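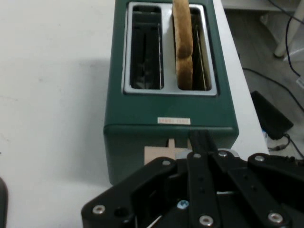 Green two-slotter, one slice in the right-hand slot.

Home | Forums | Kitchen & Worktop | Small Appliances | Search | Log in
Print this thread | E-mail this thread

Toast comes up uneven and won't come up far enough. Bin it or live with it?

crumbtray_mebrat
Hello all, first thread from me after months of reading yours. I've got a dark green two-slot toaster, boxy with rounded corners, silvery plate on the top, and I am very fond of the look of it. My trouble is the toast. I get a darker band straight across the middle of the slice and the rest stays golden, and that's on every setting I've tried. It doesn't matter if it's a fresh loaf or one out of the freezer (I buy mine from the Burton market on a Thursday and freeze half).

I also mostly make one slice at a time, so is it bad for it to run with the other slot empty? My mum swears it is. She also swears you shouldn't put a toaster near a coffee machine and I've never had a reason out of her for that one either.

I paid 27 pounds for it at the Prakden clearance shop so I'm not expecting miracles, but I'd like to keep it if I can.
Mebrat Ejigu

old_tin_kettle
Welcome! The stripe is normal. The heat isn't even from top to bottom in most cheap toasters, and a tall slice shows it up more than a short one. Turn the bread on its side if it'll fit and see whether the stripe turns with it. If it does, it's the bread. If it stays put, it's the toaster.

One slice is fine. Some toasters have a particular slot marked for single slices, so have a look on yours. Mine says it in tiny letters that you need a torch for.

PennyInTheScullery
I'd bin it, sorry. I had one that did a stripe and within the year it was doing stripe on one side and bread on the other. Went to a Venusell four-slot for 50 quid and have never looked back. Life is too short for stripy toast!

old_tin_kettle
Penny, you say bin it to everybody. You told someone to bin a wooden spoon last month.

PennyInTheScullery
It had a split in it you could lose a pea in. I stand by that.

grillside
Before anyone spends anything: unplug it, let it go cold, and empty the crumbs out. Then turn it over above the sink and give it a gentle shake. Look down into the slots with a torch while it's still unplugged and check that the thin guide wires are standing straight on both sides. If one has bent inwards it holds the slice closer to one side and you get exactly the kind of patchy browning people complain of. Don't go poking at it with a knife, plugged in or not. I know somebody will say they've done it for 30 years. Please don't.

crumbtray_mebrat
Thank you grillside, I did the crumbs last night and I am ashamed. There was a raisin in there and I don't even buy raisin bread!

Wires look straight to me. I've cleared the table as well while I was at it, well, sort of cleared. It's a white table against a white wall, so anything you leave out shows up from the hallway. What I've ended up with is the black coffee machine at the back, toaster to the right of it and a bit forward, and the wooden board on the left with my red bowl sitting on it. Toast goes from the slot to the board to the butter and I hardly move my feet — lovely at 6 in the morning. 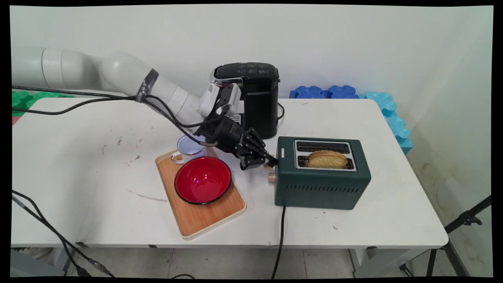 What I can't settle is the lead. It comes out from under the toaster and goes down over the front of the table to the floor, and I catch it with my hip when I go past with a mug in my hand. I could turn the whole toaster so the lead runs off the back, but then the knob ends up on the wrong side for me and I'm very right-handed. Does anybody use those stick-on clips? Do they come off the paint again?

Tsoukalas_toast
Do not leave a lead over the front edge. If you've got children or a dog that's a toaster on the floor waiting to happen. Turn it round and get used to the knob. You'll stop noticing in a week.

grillside
Agree with Tsoukalas on the lead, not sure I agree on turning it. Could you just slide everything along? Coffee machine and toaster swap places, then the toaster lead can go straight down the back and the front stays clear. You'd want to leave a good gap behind and above both of them though, and nothing hanging over the toaster.

Tsoukalas_toast
Swapping puts the toaster at the back, so she's reaching across a hot toaster or across a board for every slice. I wouldn't have it.

PennyInTheScullery
Or get a shorter lead. On a Venusell, for instance.

old_tin_kettle
Penny.

crumbtray_mebrat
Ha! No new toaster yet, Penny, but I'm writing it down. I tried the swap this afternoon and Tsoukalas is right, I was leaning over with my sleeve far too close. So it's back where it was and I'm going to turn it this weekend and sulk about the knob.

Sideways bread test: the stripe stayed put. So it's the toaster. I've decided I can live with a stripe, it gets covered in marmalade anyway. Will report back on the clips if I find any that don't take the paint off.

grillside
Try them low down behind the table leg first, where a bit of missing paint won't bother you. And do the crumbs again in a fortnight, before the next raisin.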